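4.2 Do small-town contest festivals bring visitors back?

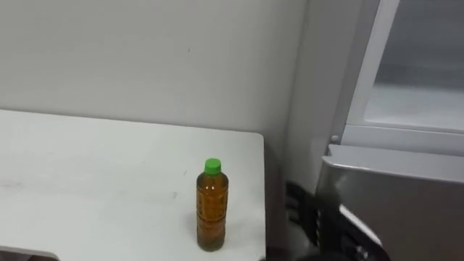 Claims about the pull of small autumn events are easy to find and hard to check. The organizers of the Rustedent catapult day told us that the contest "put the town on the map," and the business association in Ikent used nearly the same words for its raft race. Neither could point to a record of who had come, from how far away, or whether they had ever returned. We treat such statements as a sign of local pride and leave them out of the counts.

Our own material is modest. We collected 100 exit interviews at four events: the catapult day at Rustedent, the raft race at Ikent, the soapbox derby at Plirel and the kite weekend at Bakilana. Interviews were short and took place near the parking areas in the last hours of each event. This favors people who stayed late, and people who stay late have probably enjoyed themselves. Families with small children, who tend to leave after lunch, are almost surely underrepresented.

Visitors were asked whether they planned to attend the following year. Most said yes. We place little weight on this. Saying yes to a friendly stranger with a clipboard costs nothing, and earlier work on county fairs has relied on the question far too heavily. A better test is whether a person had already come back at least once without being on a team or related to someone who was. When we applied that test, only 12 interviews were left. All of the others came from first-time visitors, team members, or parents, partners and grandparents of team members.

This matters for how the events are sold to town councils. At Plirel, the grant request described the derby crowd as tourists. A scout troop that brings its own cart, its own sandwiches and two carloads of relatives is a crowd, and it may be a very happy one, but it spends little in town. The diner nearest the Plirel course closed at 2 p.m. on the day we visited, as it does on any other weekend. The owner had not been asked to stay open — and did not seem to think it would have paid.

The return visitors were more interesting than their small number suggests. Six of them named the same draw, which was seeing a machine fail. They remembered a sling that let go backward at Rustedent, or a raft that folded in half, and they hoped for something as good. Distance records and winners' names hardly came up. Printed programs at all four events, by contrast, gave most of their space to results from past years.

Two objections should be noted. The first is that a single season says little, and we agree. Rain fell on the Bakilana weekend, and the kites were grounded until midafternoon; a dry year might have produced a different set of answers. The second is that repeat attendance is the wrong measure, and that such events exist for the teams. We have some sympathy with this view. If it is right, though, the events should be paid for and judged as youth programs, and the language of visitor spending should be dropped from the applications.

We also looked for a link between ticket price and return visits and found none worth reporting. Rustedent and Ikent charge at the gate, Bakilana asks for a donation, and Plirel is free. With so few return visitors, any pattern across the four would be a matter of luck, and we would distrust a paper that claimed otherwise. The next section turns to the teams themselves, for whom the records are better.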